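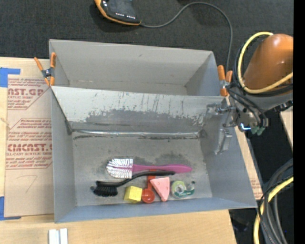 Dionysis Nikolaidis writes that he has lived with a drawer of bits and bobs for years, has never once lost anything in it for long, and would like to know what a grey bin can do for him that a drawer can't. It's a fair question and we get it often, so it has been moved to the top.

What can a bin do that a drawer can't?
It has no lid and no front, so you can see your mistakes. A drawer lets you shut the thing and go and have your tea. An open bin on the table sits there with the tape dispenser in it until you do something about it. Dionysis is welcome to keep his drawer. We would only ask when he last saw the bottom of it.

What is the Moodley method?
Two bins, one in front of the other. Everything you've gathered up goes in the front one. The back one is for things you've decided about. You take one item at a time from the front, say what it is, say where it lives, and move it to the back. When the front bin is empty you walk round the house putting things where you said they lived. That is the whole method. The leaflet runs to 60 pages, but a good many of those are forms.

Do I have to say it out loud?
You don't have to. People who mutter it do get on faster, and people who share a house with them get used to it.

What sort of things belong in the bins?
Small homeless things. Bottle brushes, scrubbing brushes, a measuring scoop that's lost its tub, rolls of tape, a child's building block, wedges of one kind or another. If it's bigger than the bin it is furniture and you want our other page. Paper is also another page, and a longer one.

How many things should I put in at once?
A handful. The first mistake everyone makes is to tip in the whole cupboard, and then they're rummaging, and rummaging is what they came here to give up. If you can't see the floor of the bin, take some out. We have had a letter from Mistthorpe describing a bin with 100 items in it and asking why the method was so slow.

Everything slides down to one end and tangles. Is that normal?
Yes. Anything with a handle will find something to lie across. Lift from the top of the heap and leave the flat things till last. Pulling a scoop out from under a brush handle is how the brush ends up on the carpet.

Can cleaning brushes go in with stationery?
For sorting, yes, provided the brushes are clean and dry first. For keeping, no. A brush for bottles and a brush for scrubbing pans shouldn't live together either, whatever colour they are. Bottle brushes want to hang up or stand with the bristles in the air – leave one squashed in a corner and it will keep the shape of the corner.

What do I do with a measuring scoop when I don't know what it measures?
Fill it with water, tip that into a measuring jug or a set of kitchen spoons, and write the answer on the handle. If you can't be bothered to do that, you weren't going to use it.

And the odd block or wedge?
Ask whoever is under ten. If there isn't anyone under ten, it's holding a door open somewhere in its next life. Give it a door.

Must the bins be grey?
No. Grey shows up bright things nicely and hides very little else. Sibusiso Modise uses a pair of washing-up bowls and sends us photographs of them, unprompted, every March.

My bin is scratched to pieces inside. Should I replace it?
Only if it's cracked or has sharp edges. Scratches are cosmetic, and dark scuffs are too. Warm water and washing-up liquid will shift what's going to shift. Please don't go at it with a scouring pad, or you'll be writing in again about the scratches.

Do you recommend Brokon bins or Sundix bins?
We recommend flat-bottomed ones with straight sides, in a size that fits your table with room left for your elbows. Beyond that we'd rather stay friends with both.

How long does a round take?
With a handful of things, about 2 minutes for the sorting. The walking round the house depends on the house, and on whether you sit down in any of it.

What if I can't decide where something lives?
It goes back in the front bin. If it's had two goes and still has no home, it goes to somebody else's house, or in the dustbin. You may not start a third bin. We know about the third bins – they are called drawers.

Page last updated August 23, 2022. Questions about cables are not being taken at present.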